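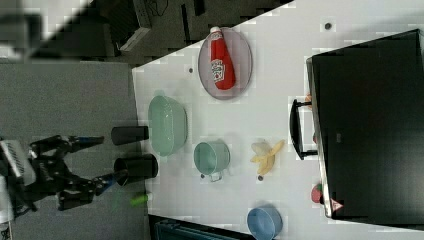

Minutes: Working Group on Table Rules for Arm Work
Held at Stostora, upstairs room, Jun 9, 2023

Present: Abdul-Rahman Ankrah (chair), Lamisi Kpodo (minutes), two from Omgate, one from Matalico. Apologies from Lepik, who sent written comments.

1. Minutes of the last meeting
Agreed, with one change. Item 4 said the group "welcomed" the draft rules. Mr Ankrah did not remember welcoming them and asked for "received". Changed.

2. Draft rules, version after January
The draft now has 23 rules. The chair asked who had read them all. Two had. He said that if the people writing the rules would not read them, he did not see why a person on shift would.

Omgate said most of the length came from the notes under each rule and that the rules themselves fit on one side of paper. Ms Kpodo had tried this and it does not fit.

Lepik's written comments ask for a risk score against every rule. No one present could say what would be done differently at a table with a score of six than at one with a score of four. Not taken up. Ms Kpodo to write back.

3. Rule 7, what may be on the table
The draft says the table should hold "only items needed for the task". The chair thought this sounded fine and meant very little. A table laid with bowls, a cup, a ketchup bottle lying across a plate and a half-peeled banana could pass or fail depending on who was asked. Matalico said clutter is often the point of the task, and a rule that gives you a bare table gives you an arm that has only ever worked at a bare table.

Omgate wanted a fixed limit on the number of items. Asked where their figure came from, they said it was what they do now. Not agreed.

New wording, agreed for trial: "Before the arm is switched on, the person in charge writes down what is on the table and what the arm is meant to touch. Anything else within reach stays only if the person in charge says so." The chair asked for it to be noted that he expects the list to be copied from the day before by the second week.

4. Rule 8, screens and other heavy things
The draft does not mention monitors at all, though it has a whole paragraph on pens. A large monitor standing on the same table as the cups and bowls is a different matter from a cup. Matalico would ban them from the table. Omgate would not, as their staff need to see the readings. Left open. Omgate to bring a proposal with a distance in it, and a reason for the distance.

5. Rule 12, real food
Long discussion. Draft says food "should be avoided where possible". The chair said "where possible" should be struck from every rule it appears in, as it is always possible and always ignored. Ms Kpodo pointed out that plastic fruit does not bend, bruise or leak, and that leaving food out would make the work easier to pass and less use to anyone.

Agreed: food allowed, thrown away at the end of the session, gripper fingers wiped after. Not to be eaten. Matalico asked if that last part was needed. Kept in.

6. Rule 15, stop button checks
Draft asks for a check every 30 minutes. Omgate want 60. The check sheet from the Stostora trial had 236 ticks and no crosses, all in the same pen. The chair did not believe it. He would sooner have one real check at the start, with a second person watching the arm stop, than a sheet of ticks.

Agreed to drop the timed check for now and try the two-person one. Omgate to report any stop that was late, including ones put down to the operator.

7. Badge for sites that follow the rules
Omgate had a drawing of a badge. The chair asked what a visitor should take it to mean, given that no one would be sent to look. Put off until the rules are finished. Drawing returned.

8. Any other business
Matalico asked for the word "safe" to be taken out of the title, as the group has not tested whether any of this makes a table safer. Three in favour, two against. Title is now "Table Rules for Arm Work".

Actions
Ankrah: strike "where possible" throughout, cut notes under rules 1 to 6.
Kpodo: reply to Lepik, send new rule 7 to all sites.
Omgate: rule 8 proposal, late stop reports.
Matalico: wording for wiping down grippers.

Next meeting to be fixed once Omgate have sent the rule 8 proposal.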